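Ernard Brewing and Baking Ingredients
Frequently Asked Questions: Malt Extracts and Dry Yeast

Last reviewed 16 August 2021

Which malt extract should I order for a first batch?
The Unport light liquid extract is suitable for most pale ales and lagers. Customers who prefer a darker colour should add a small amount of the Unport dark extract to the same base. Both are sold in 13 kg pails and in single tins.

Is dry malt extract interchangeable with liquid?
Yes, with an adjustment. Dry extract contains very little water, so less of it is needed by weight. The conversion table is printed on the inside of each carton.

How should opened extract be stored?
Liquid extract should be sealed and refrigerated, and used within five weeks. Dry extract absorbs moisture from the air and will harden if the bag is left open. Hardened extract is safe to use but takes longer to dissolve.

Can malt extract be used in baking?
It can. Many of our customers use it in bagels, fruit loaves and malt biscuits, where it adds flavour and helps the crust to brown. Reduce the sugar in the recipe to suit.
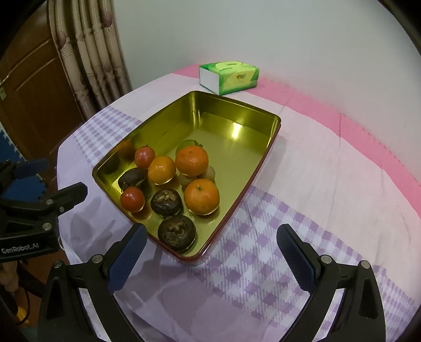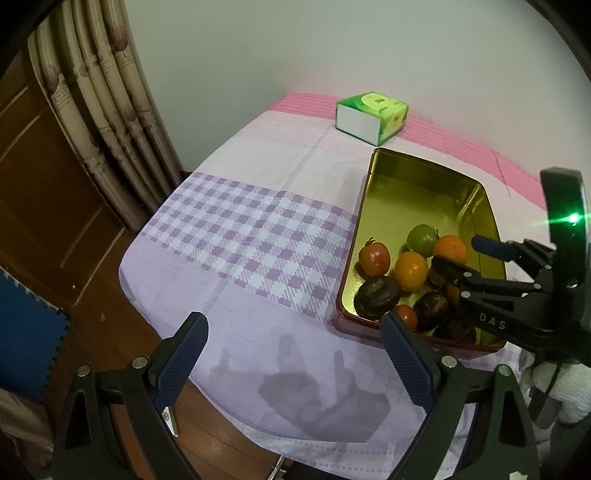
The rectangular tin on the table, with its checked and lavender cloth.

Does the Ikix yeast need to be rehydrated?
Rehydration is recommended for strong worts. For ordinary strengths the sachet may be sprinkled on the surface. Do not add yeast to wort that is still hot.

Are your products gluten free?
No. All malt extracts are made from barley or wheat. The Mercado sorghum syrup contains neither grain, but it is packed in the same building and is not certified.

Do you supply commercial breweries?
Yes. Trade accounts are open to licensed breweries and bakeries ordering at least 3,000 kg a year. Applications are reviewed by Retno Halim, Trade Accounts Manager, and should include a copy of the current licence.

What is the cut-off for holiday orders?
Pails ordered after the second week of November may not arrive before the holidays. Tins and sachets are normally held in stock.

May I return an unopened pail?
Unopened goods may be returned within 13 days of delivery. The customer pays the return freight unless the item was damaged or supplied in error.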